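Mesa de centro

La mesa de centro (o mesa baja, o mesita, como la llamaba mi abuela) es el mueble que se pone delante del sofá para dejar encima todo lo que no sabemos dónde poner. Llevo trece años restaurándolas y me siguen encantando, ¡incluso las feas!

Su historia es más corta de lo que parece. Mesas bajas ha habido siempre, pero la costumbre de colocarlas frente al sofá se extendió sobre todo en el siglo XX. Antes se usaban mesas altas de té, bastante incómodas si uno se repantinga como yo.
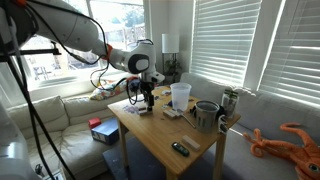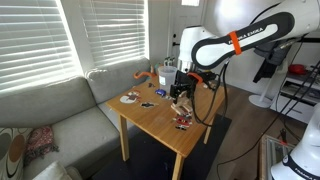 Segunda foto: mesa cuadrada pequeña, de madera clara, sobre alfombra negra.

En cuanto a la altura, yo la prefiero un poco por debajo del asiento. Las cuadradas van bien en salones pequeños; las ovaladas perdonan más las espinillas (lo digo con conocimiento de causa). Para los cercos de vaso, cera, paciencia y un paño que no suelte pelusa.

Comentarios

Angeliki Moschos: La mía mide 50 cm de alto y me parece altísima. ¿Se pueden recortar las patas?

Armindo Tavares: Yo las recorté y ahora cojea. Ve con calma.

Última actualización: 21 de marzo de 2018

Contacto | © Correia | Volver arriba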